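Bodthorpe Technical Center
@bodthorpetech

1/11 The Bodthorpe Technical Center welcomed visitors to its September open day. The robotics hall was open from morning until late afternoon, and staff from the Lullberg and Ellery workshops were present at the benches throughout. A short account of the day follows.

2/11 The open day is held once a year and is free of charge. Visitors were received in groups of no more than 18, each accompanied by a member of staff. We thank all those who booked ahead and kept to their time slots, which allowed every group to spend a full half hour in the hall.

3/11 The tour began in the Lullberg workshop, where parts for our handling equipment are designed, printed and assembled. Visitors were shown how a finger pad is drawn, how the mounting holes are placed, and how the finished part is checked before it goes to a bench.

4/11 Several visitors asked why so many of our parts are made on site. A pad that slips on a smooth object can be redrawn in the morning and fitted by the next day. Ordering the same change from an outside supplier has taken us as long as 6 weeks.

5/11 The second stop was the Ellery workshop, which is responsible for the automated sorting line. The line was run at reduced speed for the day so that each station could be followed from behind the rail. Small cartons were picked, turned, read and placed in bins by destination.

6/11 During the early afternoon the line was stopped for 11 minutes after a carton jammed at the second station. Staff cleared it and explained the restart procedure to the group then present. We regret the wait this caused for the group that followed.

7/11 The final stop was the Flimus bench. Flimus is our project on teaching robots to handle everyday objects from human demonstration. A person carries out a task with a hand-held gripper, and the recorded movements are later used to train a robot arm to do the same task.

8/11 Staff demonstrated picking up, moving and setting down small items. Visitors were then invited to try the tool themselves under supervision. Younger guests were asked to begin with the larger items, and many of them required very little instruction.
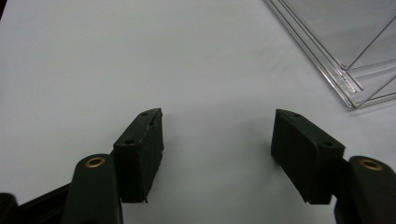

Hand-held gripper with its fingers open over the tabletop, Flimus bench.

9/11 The question heard most often at this bench was how many demonstrations a robot needs. The answer depends on the task. Placing a block in a tray calls for far fewer than folding a cloth, and the project team does not quote a single number for both.

10/11 Visitors also raised the matter of employment. The Center's training office had a table near the exit with information on courses in machine operation, maintenance and basic programming. The next evening course runs for 3 months and is open to applicants without previous experience. Application forms may be collected at the front desk or requested by mail.

11/11 A number of visitors were unable to obtain a place this year. Schools and community groups may ask for a separate visit to the Lullberg and Ellery workshops on weekday mornings, subject to staff availability. Requests should state the size of the group, the age of the participants and any access needs. Items left in the cloakroom are being held at the front desk.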